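Chapter 7
Hanging and Storing Clothes

Objectives

After studying this chapter, you should be able to:
Explain why some garments are hung and others are folded.
Choose a hanger suited to the weight and cut of a garment.
Set up a clothes rack so that each item can be reached without disturbing the next.
Carry out the order of work for a mixed basket of laundry.

Terms to Know
rail
shoulder line
grain
hanging loop
mixed load

The previous chapter ended with clean laundry ready to leave the dryer or the line. The care of clothing does not end there. A shirt left in a basket overnight can take on creases that an iron removes only with effort, and a knitted garment hung from a narrow hanger can develop points at the shoulders that remain through several washings. The work described in this chapter takes little time when it is done promptly and in a sensible order.

Hanging and folding serve different purposes. Hanging lets the weight of the cloth pull the garment straight along its grain, the direction in which the lengthwise threads run. Woven fabrics, such as those used for most shirts, blouses and dresses, respond well to this treatment. Folding supports the cloth on all sides and is preferred for sweaters, heavy knits and flat household linens. Lightweight knits may be stored either way, and the choice usually depends on the space available.

7.1 The Rack and the Rail

A clothes rack consists of a rail, one or more upright posts and a base. The rail must be high enough for the longest garment to hang clear of the surface beneath it. The base must be heavy or wide enough to keep the rack from tipping when all the garments are gathered at one end. Small racks that stand on a table are common in classrooms and are also found in homes where children's clothing is sorted. They follow the same rules as a full-size rail, but they are easier to upset, and garments should be added to them gently.

Space on the rail should be treated as part of the equipment. When hangers are pressed together, sleeves catch on one another and one garment will lie across the next. The person who then reaches for an item in the middle must move several others. A practical test is to slide each hanger a short distance along the rail. If its neighbors move with it, the rail is too full.

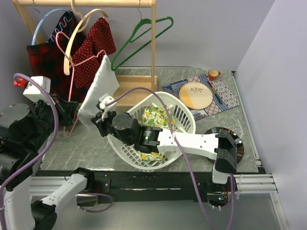

Hangers themselves differ in shape and strength. A thin hanger takes up little room and is adequate for light blouses and children's shirts. A molded plastic hanger with a broader shoulder gives better support to cotton shirts and dresses. Coats and jackets need a hanger with real depth at the ends. In each case the hanger should end just inside the shoulder seam of the garment. One that is too wide will push the sleeve outward, and one that is too narrow will allow the shoulder to collapse.

Hangers of different colors can be used to keep one person's clothing apart from another's, or to separate school clothes from play clothes. The Albers family, whose weekly laundry is followed in the case studies throughout this unit, assigns one color to each member of the household and keeps spare hangers at the end of the rail nearest the door.

7.2 Order of Work

Begin with the garments that crease most easily. Take each one from the basket by the shoulders or the waistband, shake it once, and close the top button or fastening before placing it on the hanger. Smooth the front with the flat of the hand. Patterned woven shirts, including plaids, should be checked at the front opening, where the lines of the pattern show at once whether the garment is hanging straight.

Small plain cloths, towels and napkins are left until last. They may be held by two corners, allowed to fall flat, and then folded on a clear surface. Cloths that are still damp should be returned to the line. They should not be laid over garments that are already dry.

The laundry basket belongs beside the worker and below the level of the rail, where it can be reached without turning. It should be emptied completely before any garments are carried to the closet.

Case Study

Eftychia Lazaridis manages the linen room of a residence hall with 453 beds. In March, she and her assistant, Gaëtan Jacquet, changed the order in which returned uniforms were handled. Shirts were hung as soon as each cart arrived, and aprons and towels were folded afterward. As you read Section 7.3, consider what effect this change might have on the amount of pressing required, and list the equipment the linen room would need to carry it out.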